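Moving with a desk full of small stuff: how do you pack it?

Forum: Home and Household > Moving and Storage
Replies: 11

pelhamroad
I'm moving from Bammont to Villalba in April, a two-bedroom to a smaller two-bedroom. Furniture is handled, kitchen is handled. What I can't get going on is the desk and the two dressers, where every drawer has a layer of little things at the bottom. Batteries, keys, pens, packets of whatever, spare buttons. Last time I dumped each drawer in a box and wrote MISC on it. One of those boxes is still taped shut and I've been paying to move it.

Do you sort before you pack, or pack and sort at the other end?

tinroof_41
Sort before. You pay by weight or by the hour either way, and MISC boxes are slow to load because they're always an odd size.

hollisb
I'd say the opposite. Before a move you have no time and you keep everything out of panic. At the new place you know how many drawers you have. Dump it, tape it, deal with it after.

tinroof_41
The original post says that's what happened last time and the box never got opened.

hollisb
So put a date on the box. If it isn't open by then, it goes.

Xuelian Xia
I've moved seven times for work. My method is gallon zip bags, one per drawer, with the room and drawer written on the bag in marker. Top left desk, bottom dresser, and so on. The bags go into one medium box. When you unpack, each bag goes back in a drawer and you're no worse off than you were. You can sort one bag at a time in front of the TV.

Take batteries out first. Loose nine-volts shouldn't ride around with keys and coins. Put tape over the terminals and keep them in their own bag.

pelhamroad
I like the bag idea. The desk has five drawers so that's five bags. What about the stuff that isn't in a drawer, like the pile on top of the desk?

Xuelian Xia
Its own bag. Label it Desk Top. I pack that one last and open it first, since it's the stuff you use.

mrs_ocasio
Movers' point of view, my husband drove for Medberg for years. They don't care what's in the box. They care that it's full to the top, closed flat, and not over 41 pounds, which was his personal limit for anything going up stairs. A box of drawer junk is heavier than it looks. Fill the top with towels or socks so it doesn't crush when something gets stacked on it.

And don't leave things in the dresser drawers. People say you can. The drawers slide, the back panel pops off, and the crew gets blamed.

grantline
You can leave clothes in if you wrap the dresser. We did it and it was fine.

mrs_ocasio
Clothes, maybe, on a solid dresser, going a short way. Not drawers full of hardware.

grantline
Fair. Ours was an old heavy one.

pelhamroad
Mine are the flat-pack kind, so I'll empty them. Does anybody have an opinion on those plastic organizers with the little compartments? Jatance has a 20-compartment one at the store near me and I was thinking of getting two.

tinroof_41
Buy organizers after the move. You don't know the inside measurements of the new drawers or what you're keeping. I bought three before our last move and none of them fit. They're in the garage holding screws.

hollisb
Agree with tinroof for once.

quietkettle
I did this same job two weeks ago, so here's how it went. I started with the junk drawer in the hall. I put down some felt so nothing would roll off or scratch the table, tipped the drawer out, and made three groups: use it, somebody else could use it, trash. The rule was that I couldn't put anything back in the drawer until the whole pile was gone. The first drawer took me most of an evening. The others went faster because I'd stopped reading every old receipt.

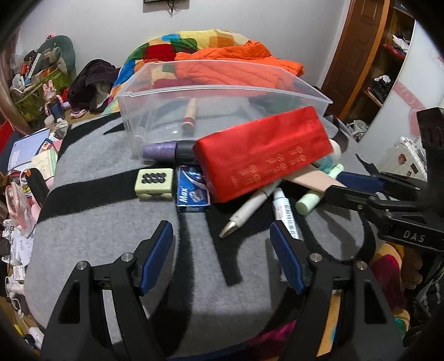
The trash group was the biggest by a long way. Dried-up pens, keys for a car I sold, manuals for things I don't own anymore. The give-away group filled a shoebox and went to my sister's kids, who fought over it. What I kept fit in two sandwich bags.

One mistake: I threw out a bag of small bolts and then found out they belonged to the bed. Tape hardware to the furniture it came from, or put it all in one bag and keep that bag with you in the car.

pelhamroad
That bolt thing would be me. I'm going to start a hardware bag tonight.

hollisb
An evening per drawer is exactly why I say wait. You've also got utilities, mail forwarding and cleaning to do before you hand over the keys.

quietkettle
It was one evening for the first one. And I paid $142 less than the first estimate because I had fewer boxes. Most of that was books and not drawers, to be fair.

Xuelian Xia
Both work. If you have a few weeks, sort. If you have a few days, bag it and label it. The only bad version is the box marked MISC.

pelhamroad
I have five weeks. Plan is one drawer every other night, bags for whatever's left, batteries taped, hardware in the car. I'm opening the old MISC box first. Will report back on what's in it.

tinroof_41
My guess is phone chargers.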